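Lesgate Grippers: laundry set

Recordings from our hand-held gripper trials, made to find out which finger pads cope best with clothes in a basket. We tried 6 pad shapes over 700 picks, and the flat ones were a lovely surprise - they get hold of thin fabric far better than we'd hoped!
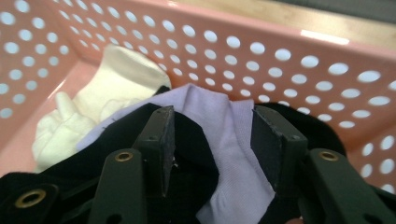
Each pick has its own folder with the video, finger width and a pass or fail mark. Dark clothes are still the hardest to label, so please do send fixes. Socks from Skerncombe are coming in April.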